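Resealing Expansion Joints in Exterior Concrete Slabs

Joint sealant in exterior slabs has a limited life. Once it pulls away from the slab edge, water reaches the base, fines wash out, and the slab begins to rock or settle. The procedure below covers cold-applied, self-leveling sealant in straight joints between flat slabs. It does not cover traffic lanes or joints with metal cover plates.

Materials and tools

Self-leveling polyurethane sealant, closed-cell backer rod, joint knife or oscillating tool, wire brush, leaf blower or compressed air, masking tape, bulk caulking gun, backer rod roller, nitrile gloves, safety glasses, dust mask. The quantities given here are based on Plondau sealant in 30-ounce cartridges. Other makes differ in cure time and primer requirements, so check the data sheet.

Checking the joint

Probe the old sealant with a dull screwdriver every few feet. Sealant that is still bonded on both sides and springs back can stay. Sealant that is hard, split down the middle, or loose on one side should come out along the full length between intersections. Patching short sections leaves a butt joint at each end, and these are usually the next places to leak.

Measure the joint width at several points and write down the widest figure. Check also for a difference in height between the two slabs. A lip of more than 1/4 inch should be ground down first, or the slab lifted, before any sealant is placed.

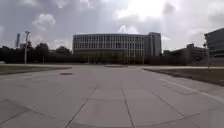
Work in spring or fall if possible. Joints are widest in cold weather and narrowest in hot weather, and sealant placed at either extreme spends the rest of the year under heavy compression or tension. The slab surface should be above 40 degrees F and dry, with no rain expected until the sealant has skinned over. Early morning is a poor time to start, as dew often remains inside the joint after the surface looks dry.

Removing the old sealant

1. Cut down both sides of the joint with the knife held flat against the concrete.
2. Pull the sealant out in strips. Remove the old backer rod or fiber filler to a depth of 1 inch.
3. Brush both joint faces until no residue is left. Solvent is not a substitute for brushing — it tends to carry the residue into the pores.
4. Blow out the joint, working in one direction.

Asphalt-based filler needs more attention. Polyurethane will not bond to it, and any trace on the joint face has to be ground off.

Installing backer rod

Choose a rod 1/8 inch larger than the joint width. Roll it in to an even depth without stretching or puncturing it. Punctured closed-cell rod releases gas and causes bubbles in the fresh sealant. Sealant depth above the rod should be half the joint width, with a minimum of 1/4 inch. At intersections, cut the rods to meet tightly. Self-leveling sealant will drain through any gap left there.

Placing the sealant

1. Tape both edges if appearance matters.
2. Prime the faces if the data sheet calls for it, and let the primer dry for 20 minutes.
3. Hold the nozzle just above the rod and fill from the bottom up.
4. Stop 1/8 inch below the slab surface. A flush joint will bulge in summer and wear under foot traffic.
5. Pull the tape before the sealant skins.

On a slope, self-leveling material runs to the low end. Use a non-sag grade there and tool it with a rounded spatula.

Keep foot traffic off until the sealant is tack-free, and carts off until it has fully cured. Cure is slower in cool, dry air.

Contact: Jekovar Paving Notes | Copyright Jekovar. All rights reserved. | Back to top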